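Flernberg releases Notance 2 planning software for handheld grippers and robot arms

Janevgate, September. Flernberg today announced the release of Notance 2, a motion planning and perception package that turns demonstrations recorded with handheld grippers into programs for robot arms.

The new version reads fiducial markers to establish the position of the tool, then plans a grasp for small objects such as pegs and game pieces. Labelling that was previously done by hand is now handled within the software, and operators can review each grasp before it is sent to an arm.

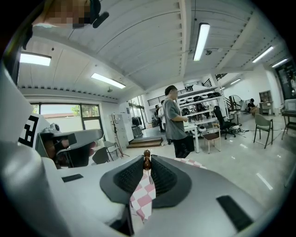
Trial results

Notance 2 was trialled at the Rissanen workshop in Janevgate over 31 working days. Planning time fell by 23 per cent compared with the previous version, and the software processed over 60 hours of recordings.

Availability

Existing licence holders may upgrade at no charge. The release supports 79 arm and gripper combinations, and a full list is included in the installation guide.

Media enquiries should be directed to the Flernberg communications office, Janevgate.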